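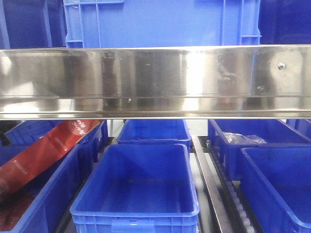 Pinza Pekico de dos dedos frente a ventosa Fundex: mes y medio de pruebas

Llevaba desde febrero prometiendo esta reseña y por fin me siento a escribirla, con café y con bastante cariño, porque a las dos les he cogido aprecio. La idea era sencilla: el mismo brazo Hung, el mismo controlador Mistham, las mismas cajas azules de plástico, y ver cuál de las dos herramientas vacía mejor una estantería de rodillos como la nuestra.

Empiezo por la Pekico, que me conquistó enseguida. Agarra con suavidad, se calibra en un momento y con los envases largos se porta de maravilla. El rojo que asoma en diagonal de la caja delantera izquierda es de los que más me gustan para probar: brilla, es largo y queda apoyado en el borde de la caja de atrás, así que hay que entrar inclinado y con paciencia. En piezas así la pinza acertó el 97 % de los intentos (¡y yo que venía convencido de que ganaría la ventosa!).

La Fundex es otra historia. En superficies lisas va rapidísima, pero una bolsa transparente arrugada como la de la caja de la derecha la vuelve loca: pierde vacío, vuelve a intentarlo, lo pierde otra vez... En bolsas se quedó en un 38 %, y eso que Han-gyeol Kwak, mi compañero de banco y hombre de mucha fe, me cambió la copa por una más blanda.

De la cámara fija también quiero decir algo. Distingue muy bien las cajas vacías, pero la barra de acero pulido que separa los dos niveles le da reflejos, y con las huellas que tiene encima todavía más. Bajé la exposición, pasé un paño de vez en cuando y mejoró bastante.

En total fueron unos 2.000 agarres, con 13 paradas del controlador, casi todas culpa mía por dejar los límites de fuerza demasiado justos. El manual de Mistham, por cierto, explica esa parte fatal.

¿Cuál compraría? Para producto variado, la Pekico, sin darle muchas vueltas. Si solo movéis cajas rígidas y lisas, la Fundex os va a encantar. A la Pekico le pongo un pero, el cable, que sale por un lado incomodísimo y se engancha al girar la muñeca.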